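쿼티 자판 이야기 타래 (1/9)
토요일 아침이라 커피 한 잔 내려놓고 길게 써 봅니다. 요즘 다시 긴 편지를 쓰기 시작했는데요, 그러다 보니 예전에 엄지손가락으로 꾹꾹 눌러 쓰던 문자들이 자꾸 생각나서요. 두서없어도 너그럽게 읽어 주세요 :)

2/9
제가 독일에서 공부할 때 하숙집 주인이 베네딕트 페테르센 씨였어요. 말수가 적은 분인데 글로는 어찌나 다정하신지, 장 보러 가셔서도 꼭 문장을 끝까지 갖춰서 보내셨답니다. "우유가 떨어졌기에 두 병을 샀습니다. 저녁에 봅시다." 이런 식으로요. 저는 그게 참 좋았어요.

3/9
그때 제 독일어는 정말 형편없었어요. 말로 하면 얼굴부터 빨개지는데, 문자는 고칠 시간이 있잖아요. 버스 정류장에 서서 관사 하나 때문에 지웠다 썼다, 버스를 그냥 보낸 적도 있어요. 답장 하나에 40분이 걸린 날도 있었고요 ㅎㅎ

4/9
한국에 돌아오고도 연락은 이어졌어요. 8월이면 늘 날씨 이야기로 시작하시는데, 발투스라는 고양이가 창가 어디에서 낮잠을 자는지까지 적어 주세요. 저는 그 고양이를 한 번도 만져 본 적이 없는데도 오랜 친구 같아요.

5/9
작년 겨울에 그동안 주고받은 문자를 공책에 옮겨 적었어요. 세어 보니 305통이더라고요. 손이 아파서 며칠씩 쉬어 가며 적었는데, 옮기다 보면 그날 먹은 것, 그날 신은 신발까지 떠오르니 신기하죠. 공책은 100장짜리 줄 노트를 썼는데 종이가 얇아서 만년필은 좀 비쳐요. 연필을 추천합니다!

6/9
짧은 글을 길게 쓰는 버릇은 그때 들었나 봐요. 친구들은 제 문자가 오면 일단 앉는대요. 미안하지만 "ㅇㅇ" 하나만 보내고 나면 왠지 문을 쾅 닫은 것 같아서, 꼭 날씨라도 한 줄 덧붙이게 돼요. 엄마는 좋아하세요.

7/9
자판 이야기를 한다고 해 놓고 한참 돌아왔네요. 제가 쓰던 전화기도 작은 글쇠가 다닥다닥 붙어 있는 물건이었어요. 손톱 끝으로 눌러야 해서 손톱을 바짝 깎지 못했고, 겨울에는 장갑 한 짝을 늘 입에 물고 있었죠. 움라우트를 찾느라 헤매던 것도 이제는 다 그리워요.

8/9
혹시 오래 연락 못 한 분이 있으시면 이번 주말에 한 통 보내 보세요. 거창한 안부 말고 점심에 뭐 드셨는지 정도면 충분해요. 저는 오늘 콩국수를 먹을 거라고 쓰려고요. 콩국수를 독일어로 설명하려면 또 오전이 다 가겠지만요.
글쇠가 촘촘한 검은색 쿼티폰, 넓은 글쇠에는 "space"라고 적혀 있어요. 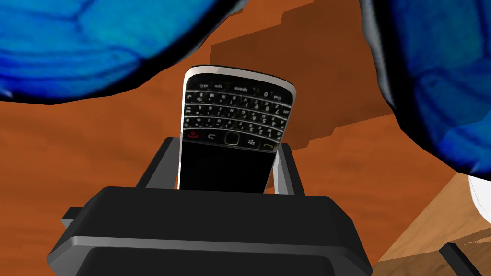

9/9
댓글로 여러분의 첫 전화기 이야기도 들려주세요. 저는 점심 먹고 와서 하나하나 답할게요. 답장이 길어도 놀라지 마시고요!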